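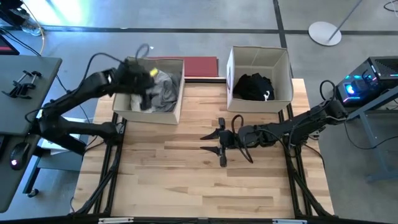 Vorsortieren nach Farbe: Graues im linken Stoffkorb, Schwarzes im rechten.

Zwischenbericht an die Trillex-Stiftung
Projekt: Textilwerkstatt Gudent, Bereich Sortieren und Weitergeben
Stand: 13. September 2022

Liebes Förderteam,

der Bericht kommt ein bisschen später als angekündigt, dafür habe ich jetzt auch etwas zu erzählen! Im Juni stand ich an dieser Stelle noch mit einem Berg unsortierter Wäsche und einem ziemlich vollen Flur da. Inzwischen ist der Flur frei (man kommt wieder mit dem Fahrrad durch), und das Sortieren hat endlich einen festen Platz.

Der Tisch
Die Holzplatte mit den verleimten Streifen gefällt mir jeden Tag besser. Helle und dunklere Streifen wechseln sich ab, und graue und schwarze Stoffe heben sich davon wunderbar ab. Das klingt nach Geschmackssache, aber wer einmal schwarze Socken auf einer dunklen Arbeitsfläche gesucht hat, versteht mich sofort. Die Platte hatten wir ursprünglich mit einer Decke belegt, das haben wir nach zwei Wochen wieder gelassen. Alles ist verrutscht, und die Fusseln von der Decke hingen danach in jedem Pullover.

Die Körbe
Im Antrag standen noch stapelbare Kunststoffkisten. Geworden sind es beige Stoffkörbe, und dabei würde ich gern bleiben. Sie sind leicht, innen hell, und mit dem Griffloch lassen sie sich gut tragen, auch wenn man schon etwas unter dem anderen Arm hat. Bestellt habe ich 30 Stück bei Sovel, neun davon sind noch zusammengefaltet im Regal. Ein paar stehen nach dem Auffalten anfangs etwas krumm da, das gibt sich meistens, sobald Wäsche drin ist.

So wird sortiert
Wir haben lange herumprobiert. Zuerst nach Größe, dann nach Material, dann eine Zeit lang beides auf einmal, und das war ein Durcheinander, von dem ich lieber nicht zu viel schreibe. Jetzt geht es zuerst nach Farbe und erst danach nach allem anderen. Grau kommt in einen Korb, Schwarz in den nächsten, Helles und Buntes sind später dran. Gefaltet wird in diesem Schritt noch gar nichts! Die Sachen dürfen ruhig als Haufen im Korb liegen, das spart uns eine ganze Runde Arbeit, denn am Waschtag würde sowieso alles wieder auseinandergenommen.

Ganz sortenrein ist so ein Korb übrigens nie. Im grauen liegt auch etwas Weißliches, und am Rand des Haufens schaut ein kleines knallgelbes Teil heraus. Solche Ausreißer holen wir beim zweiten Durchgang heraus, direkt vor dem Waschen. Bei Schwarz bin ich strenger, da kommt mir möglichst nichts Helles mit hinein – die Sache mit den rosa Geschirrtüchern aus dem ersten Bericht reicht mir für den Rest der Laufzeit.

Weitergeben
Die fertigen Sachen gehen weiterhin an die Ausgabestelle in der Wasilewska-Passage. Dort wünscht man sich vor allem schlichte, dunkle Kleidung, die zu vielem passt, und da sind wir mit unseren Spenden gerade gut aufgestellt. Was fehlt, sind Kindersachen in größeren Größen. Ich habe den Aushang am Eingang entsprechend geändert und bin gespannt, ob sich das bis zum Winter herumspricht.

Geld
Von den bewilligten 4.000 Euro sind Tisch, Körbe und die erste Ladung Waschmittel bezahlt. Die Belege liegen als Anlage 2 bei. Offen ist noch die Beschriftung: Ich hätte gern Anhänger aus Stoff zum Anknoten, die man mitwaschen kann, denn Klebeetiketten halten auf den Körben überhaupt nicht (ich habe drei Sorten ausprobiert und alle drei vom Boden gekratzt). Wenn das für Sie in Ordnung ist, würde ich dafür den Rest aus dem Posten „Kisten“ nehmen. Eine kurze Mail dazu genügt mir völlig.

Was als Nächstes ansteht
Ich möchte einen dritten Platz für die hellen Sachen einrichten und überlege noch, ob der mit auf den Tisch passt oder besser ins Regal wandert. Auf der Platte wird es nämlich schnell eng, sobald zwei Körbe daraufstehen und man noch etwas ausbreiten will. Außerdem soll eine kleine Anleitung an die Wand, mit Farbfeldern statt langer Sätze. Den Entwurf schicke ich Ihnen, sobald er lesbar ist – im Moment besteht er aus Bleistift und Kaffeeflecken.

Herzliche Grüße aus der Textilwerkstatt Gudent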